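## Recording a liquid transfer by teleoperation

This page covers the two-arm cup and syringe task in the Zomelero workspace. You need both follower arms calibrated and the Vitolance recorder running on the same machine. Do the grasp first with an empty cup until you can repeat it without looking at your hands.

1. Home both arms and zero the leader grippers.
2. Put colored water in the cup. Keep the level low.
3. Set the grip force limit to 15 and the episode length to 2000 steps.
4. Start recording, then close on the cup slowly. Stop squeezing when the wall starts to give.

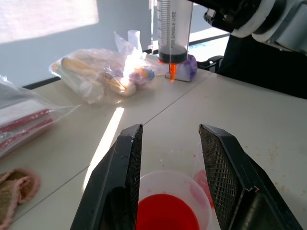
*Wrist view: cup between the fingers, syringe upright behind it.*

Keep the cup rim visible in the wrist view while you work. If your own arm blocks your line of sight to the table, drive from the monitor.

Pause for a moment between moves. The pauses make it easier to split the episode later with `trikance split`. Discard any take where the cup tips or the syringe leaves its holder, and wipe the table before the next one.

We record 200 episodes per operator, with a break every 4 takes. Export to the Hovland format when the set is complete.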